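Subject: Re: [larnwood-growers] seed potatoes, worth the trouble?
From: Precious Evangelista
Date: 26/04/2025

Hi all,

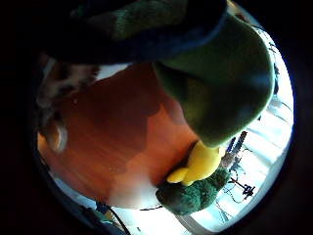

Green glove, wooden tabletop.

Purificación Moya wrote:
> Has anyone grown Skamum in a heavy clay bed? I bought five
> pounds in January and now I'm losing my nerve. Mine is the low
> end of the garden and it stays soggy well into spring.

Yes, and please plant them! I put Skamum in clay two years running and loved it both times (so did the slugs, but less than they loved Herrero). I dig in leaf mold the fall before, then ridge the rows up high - higher than looks sensible - so the tubers sit above the worst of the wet. Plant shallow, four inches or so, and keep pulling soil up around the stems as they grow.

The flavor is wonderful, sort of nutty, and they hold together in a stew. Varkero is the one I'd skip in your low end. It sulked all summer and gave me a bucket of marbles.

I have some Skamum left over, already sprouted, if you want to fill out a row. Also, does anyone still have the notes on blight from the winter meeting? I can't find my copy anywhere.

Precious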